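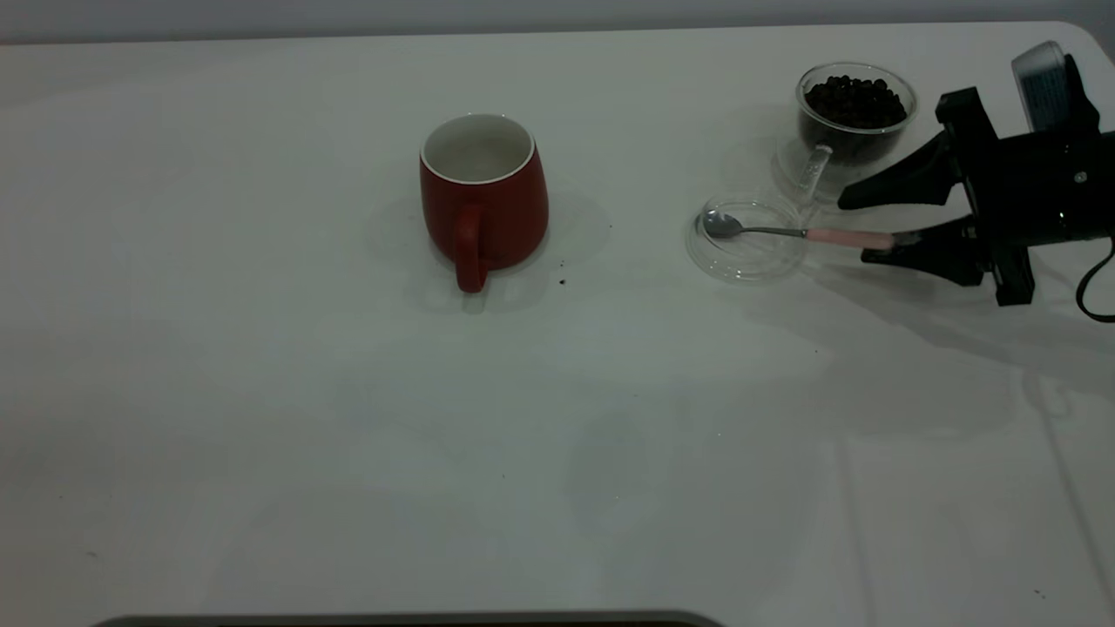
One member asked whether the break room on the Flostgate side could go back to whole beans, and said the ground coffee loses its smell before the bag is half used. Discussion followed. The meeting agreed to keep whole beans for November and look at it again after that.

Beans: Madar quoted for 1000 g bags, Arnaud for 950 g. Madar accepted. Order 3 bags.

Mugs: everyone rinses their own after use. Glass cups are washed by hand — not in the machine — and go on the upper shelf.

Table: to be wiped at the end of each shift. Crumbs and stray grounds were raised again. A cloth will hang by the sink.

Grinder: the Odo is still out for repair under job number 1359. Until it comes back, use the hand grinder in the drawer.

Meeting closed at 4:40 p.m.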